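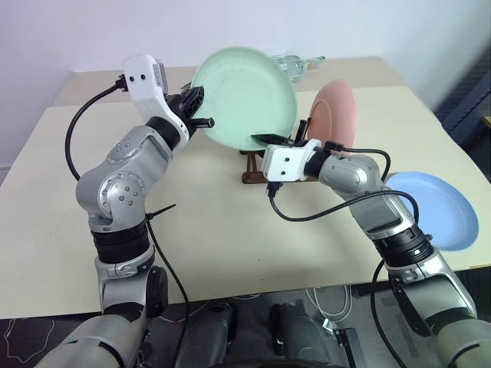
Jaanus Navickas has opinions about dish racks. Lots of them. He has been fitting out small rental kitchens in Dunmore for 14 years, and he says the thing by the sink is where most of them go wrong.

"People buy the big wire one. Two levels, a cutlery cup, a tray underneath. Then there's no counter left and they call me and say the kitchen is too small."

His own pick is a little wooden rack with slats. Plates only. Stand them on edge, leave a gap, walk away.

"It's a boring answer. I've given it to everybody."

We talked over coffee at Mornovetti, the cafe under his workshop, which was loud, so some of this is from my notes and not the tape. He'd come straight from a job. Sawdust on his sleeves, phone going every few minutes.

Does wood not go moldy? He gets asked this all the time, apparently.

"If it sits in a puddle, yes. So don't let it sit in a puddle. Wipe under it. Once a week I turn mine over and leave it by the window. Oil it in March, oil it again when you remember."

What kind of oil? "The food safe kind. Whatever the store has."

Then plates. Navickas is a fan of color, which I didn't expect from a man who paints every wall white. Mint, salmon, pale blue, he likes them mixed. A matching set of 11 is a sad thing, he says, becuase you always know there used to be a twelfth.

"With mixed ones you break one, you buy one. Any color. And a white wall behind, a light table, the plates do the decorating. You don't need a picture."

Declan Holroyd, his business partner, joined us late and disagreed with nearly all of it. Holroyd wants the plates dried by hand and put in a cupboard, door shut.

"A rack is for drying. He uses it as furniture," he said. "I go to his place and dinner is on display."

Navickas shrugged at that. Ordered another coffee.

They do agree on how to load one. Start from the far end. Biggest plates at the back, one to a slot, all facing the same way. Hold the plate by the rim with both hands and lower it, dont drop it. Glasses somewhere else, on a towel.

"Glass next to a plate, one bump and it's over," Holroyd said. He has lost 2 good carafes this way and still brings it up.

The pair are fitting the kitchens at Hovix, the new studio building, next. Every unit gets a short counter, a deep sink, open shelf above. And a rack?

"In every one," said Navickas.

"We're still discussing the rack," said Holroyd.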